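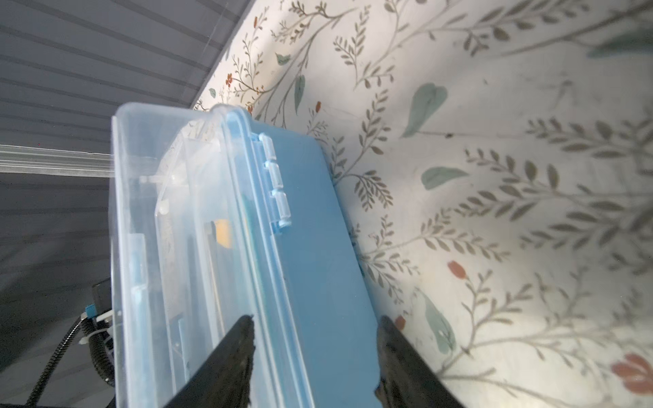
Seeds keep best when they are dry, dark and cool, and most of the trouble people have with old seed comes down to damp. Before you store anything, spread the seed on a plate in a single layer and leave it in an airy room for a week. Then sort the packets by sowing month. A clear plastic box with a hinged lid is good for this, as you can read the labels through the side without opening it. Mine have pale blue lids, and I keep the spring sowings in those.

Home Seeds Tools Beds Contact

3 Jun 2025
By Karlijn Dierckx

Label every packet before it goes in. Write the variety, the year and where it came from. Use pencil. Ink fades, and I once lost track of a whole row of Nijs lettuce that way.

Fold the top of each packet over twice and hold it with a paper clip. Stand the packets upright, oldest at the front, so those get sown first. Put a small bag of silica gel at the bottom of the box and dry it out again every June.

Onion and parsnip seed is hardly worth keeping past one year. Beans will last three or four, tomatoes longer. If you are unsure, lay ten seeds on a wet paper towel, roll it up, and keep it somewhere warm. Look after a week. If fewer than five have sprouted, sow thickly or buy new.

Packets you are using this month don't need to go back in the box each time. Keep them in an open basket off the work surface, out of the sun.
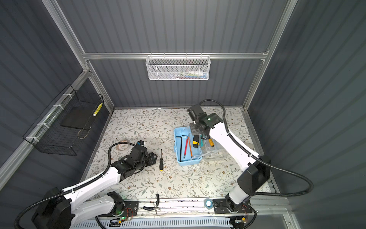

Wire baskets hung above a flowered tabletop.

Large seed such as peas can go in paper bags. I weigh mine at 600 grams a bag, enough for both beds at Idirholm with a little over. Fergus Cairns stores his in jars, which also works if the seed is fully dry. Check the jars after two days, and if there is any mist on the glass, tip the seed out and dry it again.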